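Speaker notes – "Should we rent the folding robot?"
Sonberg laundry managers' meetup, January

Open with the price. Drullell wants 500 a month for the Zutereck kit, two arms, setup included. Wait for the groans.

Say up front that I asked for team kit, no towels. Every sales demo I've sat through uses towels. A towel is a rectangle. Our customers send us sports uniforms with slippery fabric, trim and big printed graphics.
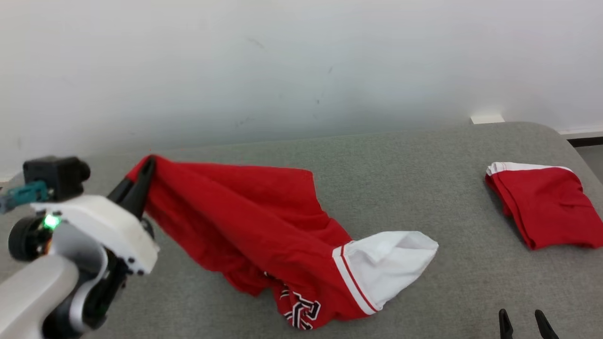

The brochure says "handles any garment." Ask who in the room believes that. Then read the small print on page 48, where "any" becomes "most common household items, presented singly." We don't get anything presented singly.

Grippers next. Two fingers per arm, and a corner has to be found before anything gets folded. I care about the finding. Folding is the easy bit.
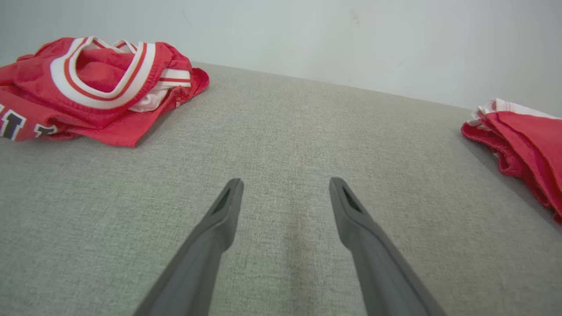

Notes and slides: Ánh Tiêu
4 January 2026

Red on gray is kind to any vision system. Ask Drullell about white shirts on a white table – I have, twice, and got a link to a video.

Also ask what counts as folded. Jérémie Vidal at Kramer accepts a tidy bundle. My customers want the number facing up.
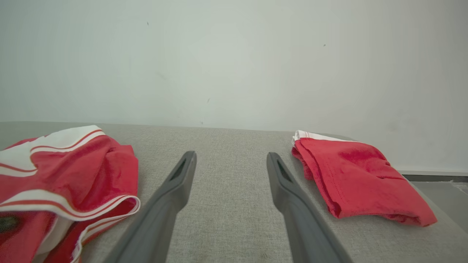 Service contract: parts yes, labor no. Read the clause aloud, slowly. Lộc Hứa will want to argue about this, let him.

My vote is a trial month with our own laundry, and no signature before then. Questions. Skip the pricing slide if we're running over.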